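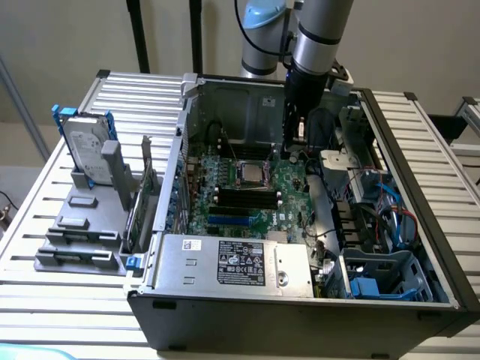 Refurbisher puts robot arm to work on old desktops, with mixed results

Brannigan, a company that strips and resells used office computers, has been testing a robot arm at one of its workshops since spring to find out how much of the bench work a machine can take over. The short answer from the shop floor is some of it, slowly.

The work is simple to describe. A tower computer is laid on its side with the side panel off. The drives come out in their caddies, then any expansion cards, then the memory, then the heatsink and processor. Parts that can be sold are tested and shelved. The rest goes to a metal recycler.

A trained worker strips a tower in 8 minutes. The arm, running software from a small firm called Drivis, takes 19 minutes when nothing goes wrong, and it does not yet do the whole job. A person still opens the case and unplugs the cables before the arm starts.

Cables are the main trouble, according to Bernadette Crenshaw, who runs the workshop. Data and power leads shift when the case is moved, and no two machines arrive with them in the same place.

"A hard drive is the same shape every time," Crenshaw said. "A cable is a different shape every time you look at it. My people push it aside with a finger and don't think about it. The arm has to stop and work out what it's looking at."

Small latches are the next problem. Many office desktops were built to be opened without tools, with plastic clips and levers holding the drives and cards. They are easy on human hands but need a squeeze and a pull at the same moment, and older plastic can snap. The arm broke enough of them in the first month that Brannigan lowered its gripping force. That saved the clips but meant more drives were left in place for a person to finish.

The workshop put 2,028 computers through the trial up to the end of October. Of those, 769 were stripped to the agreed stage with no one stepping in after the cables were unplugged. The others needed help at least once, most often to free a drive or move a wire that had fallen across the board.

Memory went better than expected. The modules sit in straight rows and the retaining clips are alike from one model to the next, so the arm learned the motion early and now seldom misses. Expansion cards fall somewhere in between. A card with a single screw is no trouble, but one behind a locking bar often is.

Processors are still done by hand. The older sockets in much of Brannigan's stock have fine pins that bend easily, and a bent pin can make a board worthless for resale. Crenshaw said she would not let the arm near them until Drivis could show a long run on scrap boards.

The trial has not led to any job cuts, and Crenshaw said none were planned. Two workers who used to strip towers all day now split their time between the arm's bench and the test area, where there has been a backlog for more than a year. One change she did not expect was in the sorting. Since the arm does better with a run of the same model, staff now group machines as they come off the truck, and the hand benches have sped up as well.

Padora, which runs a similar workshop across the state, tried an arm last year and sent it back after four months. It has said it may look again once cable handling improves. Jumeo, a reseller that buys parts from both companies, said it had seen no difference in quality between parts pulled by hand and those from the trial.

Brannigan will keep the arm through the winter. Drivis is due to deliver a new gripper with narrower fingers in November, and the workshop plans to run it first on drive caddies.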